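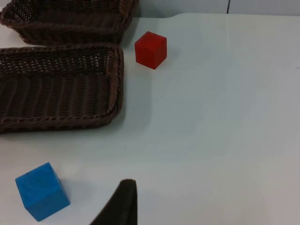
**Figure 2.** Dark brown woven baskets, rectangular and shallow, on a white tabletop.

### 4.2 Does the container change how much people take?

The claim that shoppers take more bread from a basket than from a plain tray has been repeated so often in trade writing that it is rarely checked. Ramasamy and Yeh traced most versions of it to a single store trial run by the bakery chain Gremus, in which woven baskets replaced metal trays in April and sales of rolls went up. The report gives no sales for the same weeks a year earlier. It also notes, in a footnote, that the baskets were placed closer to the checkout than the trays had been. We do not see how any effect of the basket itself can be pulled out of that.

Bergeron's later study is better but still thin. He compared 24 stores, half with wicker and half with trays, and reported a small gain for wicker. The stores were allowed to choose their own display. Managers who go to the trouble of ordering baskets may also restock more often, and Bergeron has no restocking data. Simard, working from the Dekska receipts, found a gain in the first 2 weeks and nothing afterward, a pattern that fits novelty at least as well as it fits any lasting liking for natural materials.

There is a further problem with the word "basket" itself. The papers we reviewed use it for deep hampers, lined bowls and flat bread trays with a braided rim. A shallow container of the general type in Figure 2 holds fewer items than a deep one before it looks crowded, and fullness is known to affect choice in its own right. Only McKinnon reports the depth of the containers used, and he does not report how full they were kept.

Our own sample of 2140 purchases at the Tapsell site does not settle the question. We held position and price fixed and swapped containers daily, but staff knew the purpose of the swap, and one of them told us she had been "keeping the nice ones topped up." We dropped 50 purchases made during her shifts and the difference between containers shrank to a size we would not defend. The most we can say is that the strong form of the claim, as printed in the Stemo display guide, has no support in the data we have been able to obtain.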